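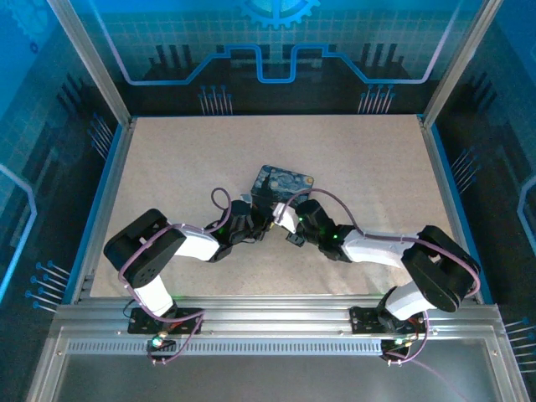
The Ryegrass at Plestwood

The greenkeeper was on his knees on the seventh when the sun came up, and he was as happy as a man can be with his nose two inches from the ground.

He had found it. One tuft, coarse and shiny, sitting up out of the bentgrass like a cowlick. He slid his thumb down the blade and felt the ribs along the back of it. Ryegrass! On his green, of all places, at the end of the best growing season Plestwood had had since he took the job.

His apprentice came up the slope with the flag over her shoulder and a thermos under her arm.

"Is it bad?" she said.

"It's wonderful," he said. "Come and look at the base. See the red? Get right down, you won't see it from up there."

She got right down. She had been on the course since spring and had learned that the quickest way to get breakfast was to look at the grass first. The base of the tuft was red, a proper beet red, and once she had seen it on one she saw it on another, closer to the fringe, and then a line of them running off toward the bunker.

"They're in a row," she said.

He sat back on his heels. They were in a row. He hadn't noticed, and he was so pleased that she had that he poured her the first cup out of the thermos, a thing he never did.

They followed the line off the green, across the fringe and down the bank, the two of them bent over like people hunting for a dropped earring. It went through the rough, where it was harder to pick out, and she lost it twice and he lost it once. Then it came out on the path by the Kunley road gate, where the old seed spreader stood with its wheels sunk in the clover.

The spreader was a Van Rooij, older than she was, green once. He had used it in September to overseed the bank and had pushed it back across the seventh at dusk because it was the short way home. He remembered it perfectly. He remembered whistling.

"The hopper gate doesn't close all the way," she said, working the lever. A few pale seeds dropped onto her boot.

He looked at the boot, and the lever, and back up the hill to the green. Then he started to laugh, and he laughed until he had to hold on to the gatepost.

"I was going to blame the birds," he said. "I had a whole letter written in my head."

They spent the morning taking the tufts out with a knife and a hole cutter no wider than a coffee can. He wouldn't spray. There was a jug of Hirnon in the shed, good stuff, he swore by it on the parking lot, but on a green it would have taken the bentgrass along with the rye, and anyway he liked the knife. You pushed it in at a slant, and turned, and the whole plant came up with its white roots hanging – it was a lovely feeling, and he told her so every time.

By noon there were 51 tufts in the bucket. She knew because he made her lay them out on the tailgate and count them, so he could write it in the green book under Friday's weather.

"Fifty-one," he said. "Out of 2,000 seeds, maybe. That's a terrible rate. That's poor seed!"

"Are you complaining?"

"I paid for that seed."

She plugged the last hole with turf from the nursery bed and tamped it with her heel. He made her do it again with her palm. Then he lay down flat on his stomach, cheek to the green, and looked along it with one eye shut. She lay down next to him and shut the same eye.

"There," he said, and pointed. "By the cup. Is that one?"

She was already reaching for the knife.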